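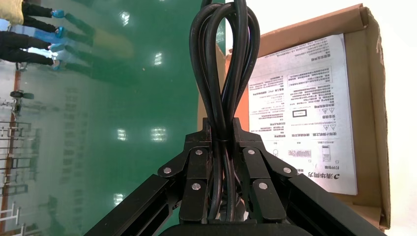 Session 4 -- budgeting a packing cell
Tutor: Pushpa Dubey

Start with the task, then the arm. Small boxed goods, cables, leaflets. Cable costs more to handle than you'd think -- it sags, so allow for spare fingertip pads. Kilteo quote: 168 a set. Winico 633 but that includes fitting, check wich one the form wants.

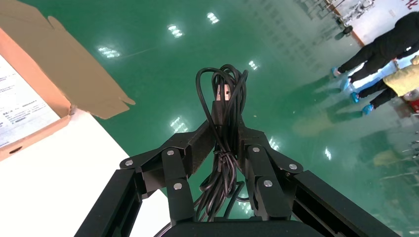

What people leave out

Table, stand, shelving, floor marking. Shoe covers if the site asks for them. Training days. Azucena Cárdenas left training off her April plan and had to find 3019 from next year's money.

Mixed boxes next. Mouse plus cable plus printed sheet is three grips,

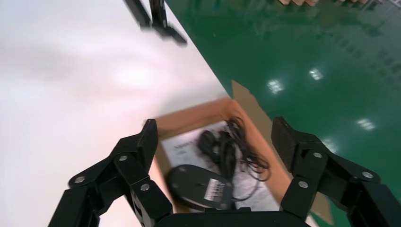

so time each one seperately before you ask for a second arm. Bring your costings to the next session, one page, no logos.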